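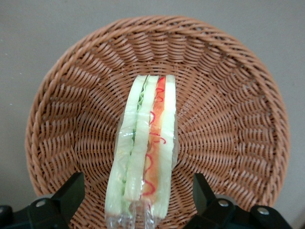
Quiénes somos

Kerel es un obrador de bocadillos y sándwiches envueltos. Preparamos comida fría para oficinas, academias, salas de espera y pequeños comercios que no tienen cocina propia. Empezamos en el local de la calle de atrás del mercado, con una mesa, una nevera y una cortadora de segunda mano, y seguimos en el mismo barrio, ahora en una nave con dos puertas: una para lo que entra y otra para lo que sale.

La empresa la fundó Asanka Weerakoon después de trabajar varios años en el comedor de una fábrica. Allí se encargaba de los turnos de noche, cuando la cocina ya estaba cerrada y lo único que había era lo que se hubiera dejado preparado por la tarde. De esa época viene casi todo lo que hacemos: pan que aguante unas horas, lechuga bien escurrida y un envoltorio que se abra sin tijeras.

Qué hacemos

Sándwiches de pan de molde, bocadillos de barra corta y, de mayo a septiembre, ensaladas en vaso. La carta es breve y cambia poco. Hay siempre 6 sándwiches fijos y 2 que rotan según lo que traiga el proveedor de verdura. Los de verdura y queso son los que más pedidos reciben entre semana; los de pollo, los viernes.

El pan llega de Frimpong, una panadería que hornea de madrugada y nos lo entrega sin cortar. Lo cortamos nosotros la misma mañana. El pan de espinaca, que mucha gente pregunta si lleva colorante, no lo lleva: la espinaca va triturada en la masa y el tono varía de una hornada a otra. También trabajamos un molde blanco y uno integral.

La lechuga se lava, se escurre y se deja reposar en frío sobre paños antes de usarla. Es el paso más lento de la mañana y el que más discusiones ha provocado en la casa. Probamos a comprarla ya cortada durante una temporada y volvimos a la entera.

Cómo envolvemos

Cada sándwich se corta, se aprieta con la mano y se envuelve en film transparente, con el corte a la vista para que se vea el relleno. El sobrante del film se recoge en un extremo. Hemos usado cajas triangulares de cartón y bolsas con cierre, y las seguimos ofreciendo a quien las pide, pero en caja el pan se mueve y la lechuga acaba en el fondo.

Sabemos que el film es plástico. Llevamos tiempo probando papel encerado con dos clientes y los resultados son desiguales: bien para los bocadillos, regular para los sándwiches con tomate. Cuando tengamos algo que funcione lo pondremos en la lista de precios.

Las cestas

Servimos en cestas redondas trenzadas, de borde grueso. Se quedan en el local del cliente, encima del mostrador o en la mesa de la sala, y las recogemos en la entrega siguiente para devolverlas limpias. Se limpian con cepillo y agua templada, y se secan boca abajo. Si una cesta tiene una tira levantada la retiramos, porque engancha el film y lo rompe.

Pedimos a los clientes que no las usen para fruta suelta ni para pan sin envolver. Para eso tenemos bandejas.

Dónde repartimos

Tenemos 3 rutas, todas por la mañana. La primera cubre el centro y sale antes de que abran las oficinas. La segunda va al polígono de Lotbridge, donde está la mayoría de los talleres a los que servimos. La tercera es la de academias y centros de formación, y solo funciona en periodo lectivo.

Los pedidos se hacen por teléfono o a través de Vudalance, el programa en el que están también los albaranes y las facturas. Se puede modificar un pedido hasta las seis de la tarde del día anterior. Después de esa hora ya está hecho el encargo de pan y solo podemos cambiar rellenos — y no siempre.

El obrador

La nave tiene una zona de preparación, una cámara, un cuarto de lavado y un almacén pequeño para cestas, bandejas y rollos de film. La zona de preparación se mantiene fría todo el año, así que en invierno se trabaja con chaleco debajo de la bata. El turno empieza de noche y a mediodía ya se está fregando.

El año pasado servimos 3000 sándwiches a centros de formación, que era un tipo de cliente con el que apenas habíamos trabajado. De ahí salió la versión de medio sándwich, que ahora piden también algunas oficinas para las reuniones.

Alérgenos

Todas las etiquetas llevan los ingredientes y los alérgenos. En el obrador se trabaja con gluten, leche, huevo, mostaza y sésamo, y no podemos garantizar la ausencia de trazas en ningún producto. No hacemos sándwiches sin gluten por ese motivo.

Visitas y contacto

Se puede venir a ver el obrador por la tarde, avisando antes. Para pruebas de carta enviamos una cesta surtida sin coste a empresas de las zonas donde repartimos. Asanka atiende los pedidos nuevos; para cambios en una entrega ya confirmada es mejor llamar al teléfono de reparto, que figura en el albarán.

Página revisada el 1 jul 2023.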